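Attaching Tablecloth Clips and Weights to a Lace-Type Cloth

Last updated Tuesday, February 6, 2018

Open-mesh cloths are light for their size and slide easily on a varnished or glass tabletop. Metal clasps at the hem hold them in place, but the usual spring clip made for oilcloth is too strong for mesh and will distort the pattern within a few days. The method below uses small clasps of the kind sold for jewelry and curtain work. It applies to embroidered mesh, machine lace and similar openwork.

What you need

Small metal clasps, one per corner and one for each long side
A drop weight for each clasp, up to 50 grams
A blunt needle
Thread matched to the ground of the cloth, not to the raised work
A tape measure

We use the Jekum clasp, which has a rounded jaw. The Kilura type is cheaper and holds as well, but check the inside of the jaw for burrs before it goes near the cloth. Run it over an old nylon stocking; if it catches, file it or discard it.

Laying the cloth

Spread the cloth right side up and smooth it from the center toward the edges with a flat palm. Do not pull at the hem. Measure the overhang at the middle of each side and adjust until opposite sides agree. On a repeating floral, you can also line up a row of motifs with the table edge, provided the cloth was cut square. Many are not, and in that case go by the hem.

Let the corners fall naturally. A corner fold that is forced flat will work its way back out and take the clasp with it.
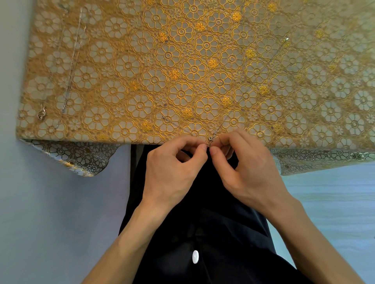 Open the clasp fully before bringing it to the fabric. Hold it between thumb and index finger of both hands, so that neither side of the jaw twists while it closes. Place the jaw over raised thread wherever the pattern allows. The outline of a motif is several threads thick and will take a load that bare mesh will not.

Close the clasp slowly and look at the underside. If a loop of mesh has been drawn into the hinge, open the clasp and free the loop with the blunt needle. Never tug it free — a single broken thread can run the width of a motif.

Hanging the weights

Attach the drop weight after the clasp is closed. Start with the corners, then do the long sides. Recheck the overhang when all are on, as the first 2 weights often shift the cloth slightly. For a cloth that stays on the table permanently, put one stitch of thread through the eye of each clasp and into the hem.

Removal and washing

Take every clasp off before washing. Plated clasps left on damp fabric can leave gray marks, and these do not come out of a pale ground. Wash in a mesh bag, dry flat, and move each clasp one motif along when refitting, so the same threads are not loaded every time.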